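Visit to the Mumell Manipulation Software Laboratory
27 Dec 2018

Print this page | E-mail this page

In November a delegation from the Priladard Technical Exchange visited the Mumell laboratory at its Nimitz Street site. The purpose of the visit was to review the software the laboratory uses to turn hand-guided demonstrations into robot control policies. Members had asked for a working session in place of formal presentations, and the hosts arranged one.

The morning was given to perception. Staff explained how the position of the hand-held gripper is estimated from its own camera, and how the estimate is checked before a recording is accepted. Recordings in which tracking is lost are set aside by an automatic filter. The data set for the drawer task held 1,014 recordings at the time of the visit, of which 300 had been reserved for testing. Clear plastic received particular attention, as transparent fronts give the tracking software few stable features to follow.
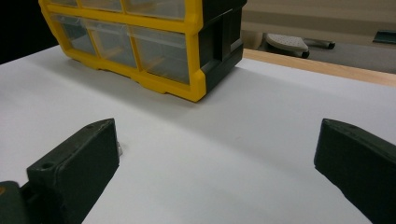
Drawer organizer and gripper fingers at the tabletop station, Mumell laboratory.

After lunch the group moved to planning and control. The policy software, known in the laboratory as Wattanapong, predicts a short series of gripper poses and finger openings from recent camera views. A separate controller smooths these and applies speed and force limits before any command reaches the arm. The delegation was shown a replay tool that places predicted and recorded paths side by side, with a log of every limit applied. Several members considered this tool the most useful item of the day, and the hosts agreed to provide its file format.

Questions dealt mainly with timing. Camera images and finger readings are recorded on separate clocks and aligned afterward, and an error in that step can cause the fingers to close too early. The laboratory now runs an alignment test of 30 seconds at the start of each session. Versions of the test script are stored with the recordings.

The delegation thanks the laboratory for its hospitality. A return visit to Priladard is being planned, and members who wish to attend should notify the exchange office.

Contact the Exchange Office | Copyright 2018 Priladard Technical Exchange | Back to top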